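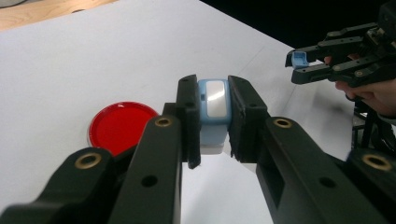

Test : tampon auto-encreur Kurnholm, format de poche

Catégorie : petit matériel de bureau
Corps bleu ciel, base blanche, plaque supérieure argentée
Note : 4 sur 5

Présentation

Le Kurnholm est un tampon auto-encreur compact, destiné au marquage de bons de livraison, d'enveloppes et d'étiquettes. La version testée est la bleu clair. Elle a été utilisée à l'accueil d'un atelier de reliure pendant tout le mois de décembre, en remplacement d'un Giken dont le ressort avait cédé. Total relevé en fin de mois : 963 empreintes, sur trois types de papier.

Boîtier

Le corps est un bloc rectangulaire aux angles arrondis. La plaque du dessus est brillante et marque vite : après une matinée d'usage, les traces de doigts sont nettes, et un chiffon sec ne suffit pas toujours. Un fini mat aurait été préférable. La base blanche se distingue bien du corps, ce qui facilite le repérage de la ligne d'appui quand on tamponne à hauteur d'yeux, par exemple sur une étiquette déjà collée. Vu du dessus, le repère est moins utile.

Le format convient à une prise entre le pouce et l'index. Avec des gants de manutention, la prise reste possible mais l'alignement devient approximatif.

Mécanisme

La course est courte et la résistance régulière. Le retour est franc, avec un claquement sec audible à l'autre bout de la pièce. Aucun blocage constaté en décembre. Deux empreintes doubles, l'une et l'autre sur une surface souple (enveloppe à bulles).

Encrage

L'encre d'origine est noire, à base d'eau. Résultats par support :

Papier offset ordinaire : contour net, pas de bavure, séchage immédiat à l'usage.
Kraft : léger manque dans les angles, corrigé en appuyant plus longtemps.
Papier couché : à éviter. L'encre reste en surface et s'étale au moindre frottement.

La densité est restée constante jusqu'à la 739e empreinte. Elle baisse ensuite, d'abord sur le bord gauche, puis sur toute la largeur. À la 769e, le texte en petit corps n'était plus lisible sur kraft et la cassette a été remplacée. L'opération se fait sans outil. La cassette neuve demande quelques essais sur papier brouillon avant de donner une empreinte uniforme.

Les cassettes Engström, de cotes voisines, entrent dans le logement mais prennent du jeu. L'empreinte se décale alors vers le bas. Montage déconseillé.

Comparaison avec le Giken

Le Giken est plus haut et plus lourd, et sa poignée offre un meilleur appui pour les longues séries. Le Kurnholm prend moins de place dans un tiroir et son encrage est plus régulier sur papier ordinaire. Pour quelques dizaines d'empreintes par jour, le Kurnholm suffit. Au-delà, le pouce fatigue.

Points positifs

Encombrement réduit
Empreinte nette sur papier non couché
Changement de cassette simple

Points négatifs

Plaque supérieure salissante
Pas de témoin de niveau d'encre
Aucun capuchon fourni

Disponibilité

Exemplaire acheté chez Trernham, au comptoir, un mardi. Les cassettes de rechange y sont vendues à l'unité, en noir et en bleu. Le rouge est uniquement sur commande.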